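Search this site Go

Open Day at Wemudex: Frequently Asked Questions

Last updated 27 January 2021

Who can come to the open day?
Everyone is welcome, also families with children. The visit is free, but you must book a place on our website. We can receive 400 visitors in one day.

Where is it?
We are in Hall 5 of the Dedbridge building in Pastelberg. Please use the entrance on the river side. The main gate stays closed during the visit hours.

What will the robot do?
In the main demonstration the arm works on picking up toys and small household things. Visitors ask often why we choose such simple objects. A plush bunny is soft and changes its form when it is held. A toy carrot is hard and has ridges, and a sponge is again different.

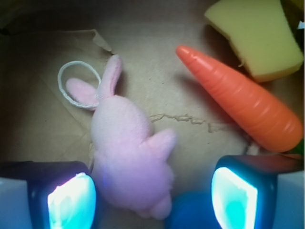 Visitor Guide, p. 5

Can I see what the robot sees?
Yes. The view from the small camera at the gripper is shown on a screen next to the table. Please ask Junhao Lu, who leads the demonstration, if you want to know more about it.

Why are the objects in a paper bag?
To reach inside a bag is more difficult than to take an object from a flat table. The arm must come from above, and the paper can bend when it is touched. We fold the rim and put tape on the outside.

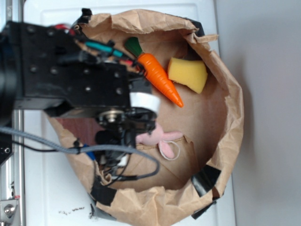

Demonstration with the open bag, carrot, sponge and pink plush toy.

May my child touch the robot?
No, I am sorry. Children can hold a spare gripper at the Yao table, near the coat room. It has no power connected.

Can I take photographs?
Yes, but without flash, please. The light disturbs the cameras.

How long is one demonstration?
It takes 20 minutes, and after this there is time for questions. Please come a little before the start.

Is there another open day this year?
We plan a second one in July. The booking page will open in spring.

Contact: Wemudex Visitor Office, Pastelberg, ext. 2238 | © 2021 Wemudex | Back to top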